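Giledel should stop doing the talking bit

Saw them again in December. Third time this tour, yes I know. Good show, great in places, and I drove home annoyed anyway, so I'm typing this before it wears off.

The talking. When did every band decide we need four minutes of it before the slow song? Same story each time too. The van, the broken heater, the motel outside wherever. First night I heard it I teared up a little. Second night, word for word, same pause before "and that's when my brother called." Third night I went and got a pretzel.

And here's my real complaint. They dropped Drulside to make room. Drulside! The song people got married to, the one that closed every show when they were playing to 19 people and the bartender. There's a curfew at these places, something has to go, and what went was a song. I'd rather have the song. I think most of the floor would rather have the song.

Heike Harms wrote to me after my last post and said I'm being unfair, that for most of the room it's the first time and they deserve the story as much as I did. Fair point. I've gone back and forth on it all week. She saw them once, loved the speech, bought the shirt.
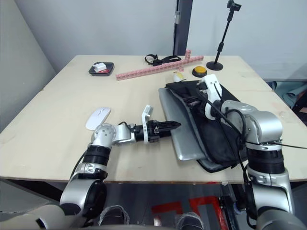 But a first timer also deserves Drulside. You can read the van story in any interview they've given since the second record. You can't get that last chorus anywhere else, with the whole room doing the low part badly. The live album doesn't have it right, the crowd is mixed way down and the ending fades. Who fades a live album??

I don't buy the voice-rest argument either. Somebody on the message board says the speech is there so the singer can recover after the fast stretch. OK. Then do an instrumental. They've got a keyboard player who used to be in Drumura and can fill five minutes without breaking a sweat – let her. She got one solo all night and it was over before people had thier phones up.

Part of this is the size of the rooms, I'll admit. In a club that holds 200 you can mumble a story and it feels like a conversation. At the Ostermann it's a speech. With a spotlight. The guy next to me kept yelling "play something" and I was embarassed for him and also kind of with him.

Old set lists, if you want to check my work: 400 seats or fewer, they played Drulside every single night I can find. Bigger than that, it starts coming and going. This tour, gone.

So. Cut the story to one minute. Or tell a different one, they must have others by now. Put Drulside back, last song, lights up, let people sing. I've got a ticket for the spring leg already and I'm going either way, which I realize doesn't help my case. Comments are open, be nice to Heike.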